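We updated our house rules for sim runs at Furkoretti in July. Short thread on what changed, for anyone writing their own.

Every run starts from the same rest pose: hand open, holding nothing, clear of the counter. If the start pose differs, the run gets tossed.

Cables get modeled. We skipped them for a long time and paid for it when we moved to hardware.
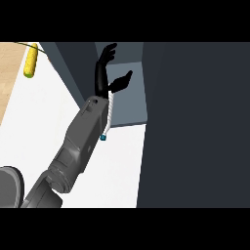 Kitchen sim, hand raised and empty, white cable along the forearm.

Loose items: up to 5 per run, listed by name in the run file. One is fine. Unlisted items fail the check.

Two people review each failed run before it's deleted. They have 24 hours. The Voicu checker flags them, but a person signs off.

We reran the old set of 573 under these rules. Most of the rejects were bad start poses.

Next up is a rule for camera height. Draft goes out Friday, comments welcome.

© Furkoretti | Contact | Back to top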